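## Chapter 8: When the Gripper Lets Go

I dropped a lot of things before I wrote this chapter. Mugs, a tube of caulk, one very expensive sensor that wasn't mine (sorry, Ladi). So if you came here hoping for a tidy list of fault codes, you'll get one in Section 8.3, but first I want to tell you how I got fooled by a two-finger gripper for most of a May.

I was working at Limmont then, in the small lab upstairs, and we were running a handover routine. One arm picks a thing up, turns it, and offers it to the other arm. We'd done it 307 times without a drop and I was getting pretty smug about it. Then on the next run the first arm picked up its part, swung it out over the table, and let go! No alarm, no red light, nothing in the log but a cheerful line saying the grasp was good.

Ladi Nwosu, who had written most of the handover code, was standing close enough to get hit on the shoe. Her first words aren't suitable for a textbook. Her second words were, "Why does it think it's still holding that?" Hang on to that question, because we'll be asking it all the way to the end of the chapter.

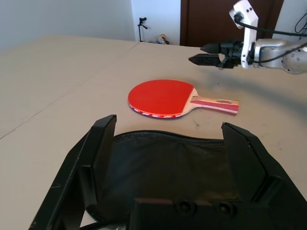

A dropped part is really two faults, and you have to learn to pull them apart. The first is that the grip failed. The second is that the controller didn't know. People love to chase the first one (I sure did) and they'll happily swap finger pads all afternoon while the second one sits there waiting. Think about picking up a table tennis paddle that's lying flat, with its face toward one side and its handle toward the other. Close on the handle and you've got a decent shape to squeeze, but the round part is hanging way out past your fingers, and the moment you lift, it wants to tip. If it twists a little and stays put, fine. If it twists and slides, the fingers close a bit further, and a controller that only checks "did the fingers stop before they were fully shut?" may go right on saying yes.

That was our check, more or less. We'd set it up on the first day and never looked at it again. The fingers stopped, so we had a part. It didn't occur to me to ask *when* they stopped, or whether they'd moved since.

Socorro Castaño came over from Cadside to help us, and she did something I've copied ever since. She didn't touch the hardware. She asked for finger position over time, every lift, good ones included, and plotted the whole pile on one page. And there it was: a small creep, just after the lift started, on plenty of runs that we had marked as perfect. We'd been getting away with it for weeks.

Now the safety side, and please read this part even if you skip the rest. When a part drops, your hand will go after it. Mine did. The arm had no idea I was there and was still heading for the handover spot, and Ladi hit the stop before I got my fingers anywhere stupid. From then on we had a rule on the lab door:

- Let it fall.
- Hit the stop.
- Wait for both arms to be still, then reach in.

Both arms, I mean it. In a two-arm cell the one you're watching is rarely the one that gets you.

In Section 8.1 we'll go back to the creep plot and work out how far a finger can move before you should call it a slip. Bring a pencil, there's a bit of friction math, and it's friendlier than it looks.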